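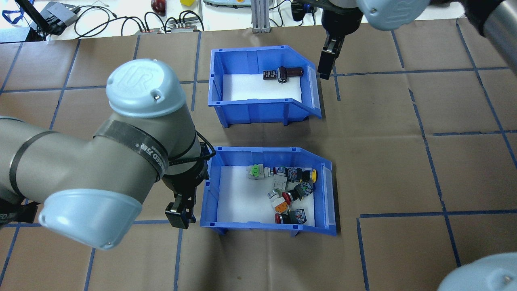 Push-button and switch parts in a blue bin with a foam floor, with a single part in the bin behind.

Home | News | Training | Parts Room | Contact

Kelton parts room changes to open bins
2021-02-15

The parts room at Kelton has finished moving its small electrical components from cardboard boxes to open plastic bins. The work started in October and covered 552 part numbers, mostly push-buttons, contact blocks and terminal blocks used in panel repair.

Sang-wook Hyun, who manages the room, said the old boxes were difficult for new employees. "The boxes were all closed, so a person had to open three or four of them before finding the right button," he said. "Now you look from above and you see the cap color."

The bins have white foam on the floor, so that screw terminals do not scratch the plastic and small parts stay where they are put. Mixed parts which come back from repair jobs go together in one bin first. They are sorted at the end of each shift.

The Stiston branch will make the same change next, beginning with some 125 part numbers. Kirsten Thibodeau of the Stiston workshop has asked employees to bring back all spare switches from their tool bags before the count begins. Parts without a readable number should also be returned, and she will check them against the Meireles catalog.

Label cards for the new bins can be collected at the Kelton counter.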